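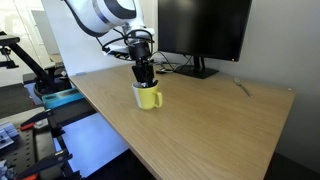 A desktop in light oak laminate, with a yellow mug and a monitor on its stand.

Print | E-mail

About Berora

Berora makes and fits desks for small offices, home offices and schools. We sell the desk, the monitor stand, the lamp and the small things that go on top, down to the mugs. We also take back desks we sold, replace the tops and sell them again at a lower price. The workshop and the showroom share one building on Dunne Street, and most of what you see in the showroom was cut on the other side of the wall.

The company was started by Heidrun Gasser, who had worked for years as a kitchen fitter. Customers kept asking her to use up leftover worktop as a desk in a spare bedroom. The early desks were just that: a length of kitchen laminate on a pair of trestles. They were too deep for most rooms and the edges were hard on the forearms, so she began ordering thinner board and rounding the front edge by hand. She still checks the edges before a desk leaves the building.

Ravindran Varma joined when the work outgrew the garage. He runs the workshop and buys the board. Between the workshop, the van and the showroom there are now 16 of us.

What we make

Our main desk is the Jalel. It has a laminate top and a steel frame, and it comes in light oak, walnut, white and a dark gray that we keep mostly for schools. Light oak outsells the others. It suits white walls, and it doesn't show dust the way the dark tops do. The grain runs along the length of the desk on every Jalel. We get asked to turn it the other way from time to time, and we will, but it uses more board and costs more.

The Stullidau is the wider desk, meant for two people side by side or for one person with a lot of paper. It uses the same tops on a heavier frame. It doesn't go up narrow stairs in one piece. Please measure the stairs and tell us before delivery day.

Both desks can be cut to fit an alcove or to meet a wall at the end. If the desk is going against a wall, we need to know how straight the wall is. Older houses are often out by a finger's width from one end to the other, and a straight top will leave a gap there. We can scribe the top to the wall or leave the gap for cables. Customers choose the gap more often than we expected.

Why laminate

We are asked about solid wood most weeks. We don't make solid wood tops. Laminate is flat when it arrives and stays flat next to a radiator. A hot mug set down on it for a morning meeting doesn't usually leave a ring, and coffee wipes off with a damp cloth. It will scratch if you drag something rough across it, and a deep scratch can't be sanded out. When a top is past using, we replace the top and keep the frame.

Some people want the feel of real oak under their hands, and for them we can suggest two or three joiners in the area who do good work. Ask at the counter.

Setting up a desk

A good part of our work happens after the desk is in the room. Whoever delivers it will put it together, level it and stay long enough to place the monitor if you have it ready. We put the monitor toward the back, with the stand square to the wall, and we ask you to sit down before we tighten anything. The top of the screen should be near eye level. People who wear bifocals generally want it lower.

Cables go in last. We don't drill a cable hole unless you ask for one, as it can't be moved once it's there. On a desk against a wall, most cables will run along the back and drop down at the end. We carry clips that stick to the underside and come off without lifting the laminate.

We would also suggest keeping the middle of the desk clear for the first few weeks and adding things as you miss them. A keyboard, something to write on and a mug are enough for plenty of jobs. Trays and organizers can be bought later, and we would sooner sell you one you use.

The mugs

The mugs started as something to put on the showroom desks, because bare desks looked unfinished and people didn't sit down at them. Visitors asked to buy them. We now keep them in several colors with white insides, and the lemon yellow sells well. They have a handle big enough for most hands. They are sold singly and we don't do gift boxes. If you order a desk, you can pick a mug and we will put it in with the frame parts.

Returns and second tops

We have delivered nearly 2,000 desks, and some of those have come back to us. Offices close, children leave for college, people move to a place with a smaller room. We pay for the frame if it is straight and has all its bolts. The old top goes to offcuts, which we sell from the rack by the side door for shelves and workbenches. The frame gets cleaned, checked and fitted with a new top.

Desks with a used frame are marked "second" on the label and carry the same guarantee as new ones. They are usually gone by the end of the week, so phone before making a long drive.

Schools

We fit out classrooms, libraries and staff rooms, mostly over the summer. June is when the drawings need to be with us. Orders that arrive later are still welcome, but we can't promise them for the first day of term. Ravindran visits the room himself, takes the measurements and sends a drawing showing where each desk and each outlet will be. Please check the outlets on the drawing carefully. They are the part that most often changes after someone has looked at it twice.

Visiting

The showroom is open on weekdays and on Saturday morning. The desks are set up at working height with a chair at each, and you are welcome to bring your laptop and work at one for an hour to see how it feels. Parking is at the back, past the board delivery gate. Please don't park across the gate.

If you are writing to us about an existing desk, the order number is on a small label under the top, near the left back leg. With that number we can match the color and the edge. If the label has gone, a photo of the desk and a rough length will do.

Print this page | E-mail this page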